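Posted Thursday, 9.40pm
By the ticket owner, Zaltolthorpe

Ticket 1122 — booking page drops the last slot of the day

Right, reopening this one, sorry. I know it was marked as sorted in June and I did say thank you and everything, but the 4.30 slot has gone missing again and I've had two people ring me up to ask why we shut early.

Quick recap for whoever picks this up. We run the room bookings for the shared workshops at Zaltolthorpe, and the Burkbridge building uses the same calendar with a different colour scheme. Slots are 90 minutes each, first one at nine, last one at half four. On the public page the list stops at three o'clock. On my admin page all of them are there, looking perfectly healthy, which is what made me think I was going mad the first time.

What I've tried so far, in the order I tried it:

Cleared the browser cache. No change. Tried my phone on mobile data, no change there either, so I'm fairly happy it isn't my laptop being stubborn.

Logged out and looked at the page as a visitor. Slot missing. Logged back in, slot there. Logged out again (you never know!) and it was missing again.

Changed closing time from 18:00 to 18:30 in the room settings. The slot came back! I was thrilled, made a cup of tea, came back and looked at Burkbridge, and Burkbridge was now offering a slot that runs after the doors are locked. Put it back to 18:00 straight away.

Looked at the tidy-up gap. Last time, your colleague on the support desk set this to zero for us and that was the fix. It's now showing 15 minutes again on every room. I haven't touched it, and I'm the only one with the password. My guess is that the update put the default back — a slot ending at 18:00 plus a 15 minute gap runs past closing, so the page quietly hides it. If I'm right then that explains the admin page too, as it ignores the gap.

So I set the gap to zero on one room only, the one called Lappalainen, and left the rest alone to compare. Saved, waited, refreshed. The 4.30 is back on Lappalainen and still missing on Rustov next door. I'm calling that a result.

Two things I'd still like an answer to, please. Can the gap be locked so that it doesn't go back to 15 at the next update? And is there a way of changing it on all the rooms in one go? I can do them one at a time but the save button takes ages and it throws me back to the top of the list after each one, which is driving me up the wall.

There's also an error in the log that I don't understand. It says "rule 231 skipped, no match" every time the public page loads. It might have nothing to do with this. It was there on the Lappalainen page before and after I changed the gap, so I'm leaning towards harmless, but you'll know better than me.

I'll leave Rustov as it is overnight so you can see the fault for yourselves. If you need me to switch anything on or off, just reply on here, I check it first thing and again at lunch.

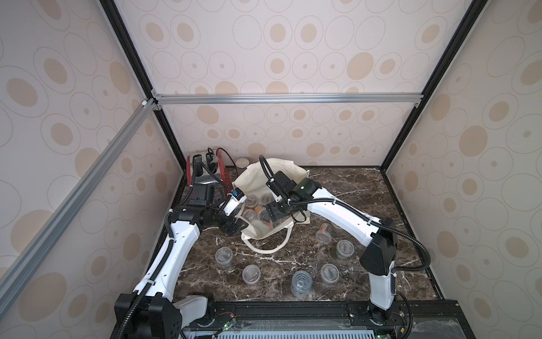 Bench with two white arms and a dark brown marble top.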